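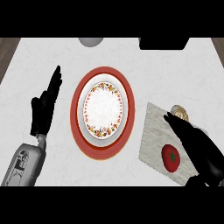

Arbeitsplatte aus weißem Marmor mit feiner, schwach gezeichneter Aderung

Ratgeber > Wohnen und Instandhaltung > Küche > Naturstein

Arbeitsplatten aus Marmor reinigen, imprägnieren und ausbessern

20. März 2018 | Ruth Espinoza, Fachstelle Instandhaltung der Wohnbaugenossenschaft Vustero

Die folgende Anleitung richtet sich an Mieterinnen und Mieter, deren Küche mit einer Arbeitsplatte aus Marmor ausgestattet ist. Von den 643 Wohnungen der Genossenschaft betrifft dies derzeit 32, überwiegend im Haus Huamán. Für Platten aus Granit, Keramik oder Quarzkomposit gelten abweichende Hinweise, die in gesonderten Merkblättern zusammengestellt sind.

Eigenschaften des Materials

Marmor besteht im Wesentlichen aus Calcit und reagiert auf Säuren. Zitronensaft, Essig, Wein, Tomaten und handelsübliche Entkalker lösen die Oberfläche an und hinterlassen matte Stellen, die sogenannten Ätzflecken. Davon zu unterscheiden sind Einlagerungen: Öl, Kaffee oder Rotwein dringen in die Poren ein und verfärben den Stein, ohne dass sich die Oberfläche rau anfühlen muss. Beide Schadensbilder können gemeinsam auftreten, verlangen jedoch eine unterschiedliche Behandlung. Eine Imprägnierung verzögert das Eindringen von Flüssigkeiten. Vor Ätzflecken schützt sie nicht.

Laufende Reinigung

Krümel und Sand sind vor dem Wischen mit einem weichen Tuch abzunehmen. Anschließend wird die Platte mit lauwarmem Wasser und einem pH-neutralen Reiniger für Naturstein gewischt, mit klarem Wasser nachbehandelt und trockengerieben. Die Dosierung richtet sich nach den Angaben auf dem Gebinde. Nicht zulässig sind Scheuermilch, Stahlwolle, Essigreiniger, Badreiniger und chlorhaltige Mittel. Verschüttete Flüssigkeiten sind sofort aufzutupfen; durch Wischen vergrößert sich die betroffene Fläche.

Prüfung der Imprägnierung

Die Prüfung sollte einmal jährlich erfolgen, vorzugsweise im November vor Beginn der Festtage.

1. Einige Tropfen Wasser an einer wenig beanspruchten und an einer stark beanspruchten Stelle aufbringen.
2. Die Tropfen 5 Minuten stehen lassen.
3. Das Wasser abtupfen und die Stellen bei seitlichem Licht betrachten.

Ist der Stein unter dem Tropfen dunkler geworden, nimmt er Wasser auf und sollte neu imprägniert werden.

Auftragen der Imprägnierung

Die Platte muss sauber, fettfrei und vollständig trocken sein. Nach einer Grundreinigung ist daher mindestens eine Nacht abzuwarten. Fugen aus Silikon und angrenzende Holzflächen werden abgeklebt, der Raum wird während der gesamten Arbeit gelüftet. Es darf nur ein Mittel verwendet werden, das vom Hersteller ausdrücklich für Flächen mit Lebensmittelkontakt freigegeben ist.

1. An einer verdeckten Stelle eine Probefläche anlegen und trocknen lassen. Einzelne Mittel vertiefen den Farbton.
2. Das Mittel mit einem fusselfreien Tuch dünn und gleichmäßig auftragen.
3. Nach der angegebenen Einwirkzeit den Überschuss restlos abnehmen. Angetrocknete Reste bilden Schlieren.
4. Die Platte bis zum Ende der Aushärtezeit nicht benutzen.

Ölflecken

Für frische und mittelalte Ölflecken eignet sich eine Paste aus Natron und Wasser. Sie wird in der Stärke eines Messerrückens aufgetragen, mit Folie abgedeckt und über Nacht belassen. Danach wird die Folie entfernt, die Paste trocknet aus und lässt sich mit einem Kunststoffspatel abheben. Der Vorgang kann mehrfach wiederholt werden. Die behandelte Stelle ist anschließend neu zu imprägnieren.

Ätzflecken und Kratzer

Kleine matte Stellen auf polierten Platten lassen sich mit Marmorpolierpulver und einem feuchten Filz bearbeiten. Tiefere Schäden, ausgebrochene Kanten und Risse sind der Fachstelle zu melden. Maschinelles Schleifen durch Mieterinnen und Mieter ist nicht gestattet. Zuständig für die Aufnahme von Schäden ist Fredy Cuadros, die Termine mit dem Steinmetzbetrieb Ponik vereinbart Nanami Kinoshita.

Weitere Merkblätter

Silikonfugen in Küche und Bad erneuern
Holzböden pflegen und nachölen
Spülbecken aus Edelstahl: Kalk und Flugrost entfernen
Schäden melden im Mieterportal Mivus
Dunstabzug: Fettfilter wechseln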